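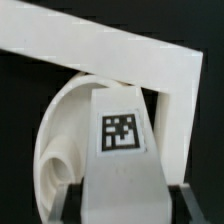

Cindar Allotments: questions we get asked

How do I join the waiting list?
Write to Davina Imrie with your name, address and a phone number. There are 53 plots on the site and most come free in November, when the rents are due.

Can I ask for a half plot?
Yes. New tenants are usually offered a half plot first. You can ask for the other half after a full growing season if it is vacant.

Are bonfires allowed?
Only in November, and never on a Saturday.
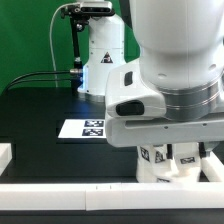 Woody cuttings can go in the bay by the Kemell Lane gate. Please keep bindweed and couch grass out of it.

May I keep hens?
Up to four, with written permission. Cockerels are not allowed. The run must be at least 3 metres from the next plot.

Is there water in winter?
The taps are turned off after the first hard frost and go back on in spring. Water butts can stay in use all year.
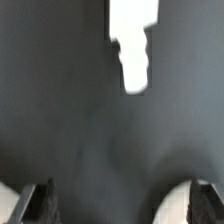

Issue 7

What happens if I can't work my plot for a while?
Tell Kobina Kwofie as early as you can. Plots can be held for one season in cases of illness. The rent still has to be paid.

Who has the gate code?
Tenants only. It is changed once a year and sent out by post.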